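Virndale Community Help > Home and Fitness > Storage and Care

Resistance bands getting sticky and snapping in storage. What am I doing wrong?

Posted by Lucie Robichaud, 7 Jun 2021

I run a stretch and strength class for older adults at the Umali Street hall. We use flat loop bands and some of the longer straps, and everything lives in a wooden cabinet against the outside wall. Since February I have had three bands break in class. Nobody was hurt, but one of them caught a lady on the wrist and she was not happy.

The ones that broke all felt tacky beforehand, and two had small white lines across them. Others bought in the same order are still fine. The room gets warm in the afternoon and cold overnight when the heat is off. I wipe the bands down with a spray cleaner after each class and put them straight back in.

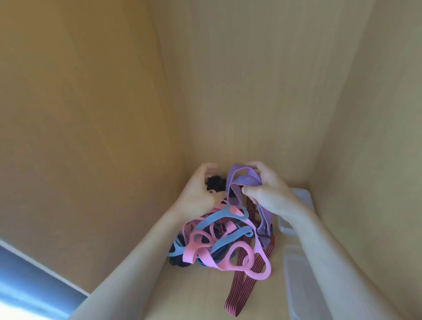
Bottom of the cabinet, bands and straps together.

What I would like to know is whether this is the cleaner, the temperature, or just age. I have a budget of 80 dollars until the fall and would rather not spend all of it on bands that go the same way. Does it matter that they are kept in a heap? I could put in hooks but I would have to ask the hall first.

Lucie Robichaud

Garnet Beaudoin
Accepted reply, 58 people found this helpful

Most likely the cleaner, with the heat making it worse.

Check the label on your spray. Natural latex does not hold up well to oils or solvents, and a lot of household sprays contain one or the other. The surface goes soft and tacky first. Furniture polish will do it too, so if anyone polishes the cabinet on the inside, ask them to stop.

The white lines are a separate matter. Those are usually small cracks from the rubber drying out or being held bent in one place. A band with lines across it should go in the trash the day you notice them. Don't cut it down and use the good half.

For cleaning, use lukewarm water with a drop of plain dish soap, rinse, and hang the bands over a rail or the back of a chair until they are dry all the way through. Putting them away damp is nearly as bad as the spray. When they are dry, dust them lightly with cornstarch or unscented talc and shake off the extra. Go easy on it if anyone in the class has breathing trouble, and do it outdoors.

For the ones you have now:

1. Take everything out and pull the bands apart one at a time. Don't yank on a knot, work it loose with your fingers. 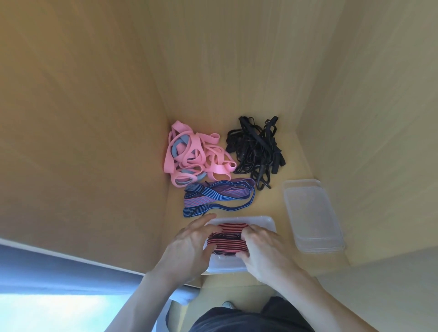
2. Stretch each band gently to one and a half times its length and look at both sides in daylight. Anything with lines, nicks, thin spots or a tacky feel goes out.

3. Wash and dry what is left as described.

4. Write the month you bought it on a strip of paper and keep it with each set. Pen on the band itself can mark the rubber.

5. Store them by strength, lying flat or hung over something wide. Thin hooks put all the weight on one spot. Short pieces of broom handle work well.

A heap is not going to ruin them by itself, but you can't see a bad one in a heap, and people pull hard to get one free.

If the budget is tight, replace the heavy bands first. They take the most load.

Elif Naz Karaca

Agree about the cleaner. I would add that if anyone in your group has a latex allergy you should be buying the latex-free kind anyway. They cost a little more. I switched two years ago and have not had the sticky problem, although mine are kept in a cool closet so that may be the reason.

I also have each person check their own band before we start. It takes a minute. They run it through their fingers and hand it back if something feels off.

An outside wall would bother me more than it seems to bother Garnet. Can you move the cabinet?

Fergus Rankin

just buy new ones every year, they are cheap. Mine came from the sports store in Nedmont and I never cleaned them once

Comment from Lucie Robichaud

Thank you all. I looked at the spray and it has orange oil in it, so that is probably my answer. The cabinet is screwed to the wall and has to stay there. I will sort through the bands this week and ask the hall about putting in a rail.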